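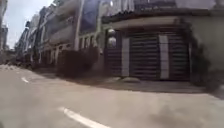

Setting up the street robot: camera check

Hi all, Jui-lin Ng again. Before our Doltix delivery rover goes anywhere, we look at what its camera gives us. I love a quiet street for this (no cars, no people, lots of long straight lines!).

1. Level the camera mount. If the horizon slopes in your picture, loosen the 3 screws on the bracket, nudge it, look again. I always overshoot the first time.

2. Focus. Soft shutter slats mean a soft everything, so wipe the lens first and only then touch the ring. Lock it with the little Madeck clip.

3. Lane paint. Find a white dash in the live view and set exposure on the gray road beside it. Start at 3000 on the slider and work down. Pale sky will fool the auto mode, so leave auto off.

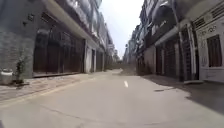 Fig. 2. One white dash, and shade along the right-hand side.

4. Shadow edges. The rover can read a jagged shadow line as a curb. Save up to 5 stills with sun and shade together, and put them in folder 766 with your initials. Bring your mount notes to the Nustorwood lab, we'll do the wheels next.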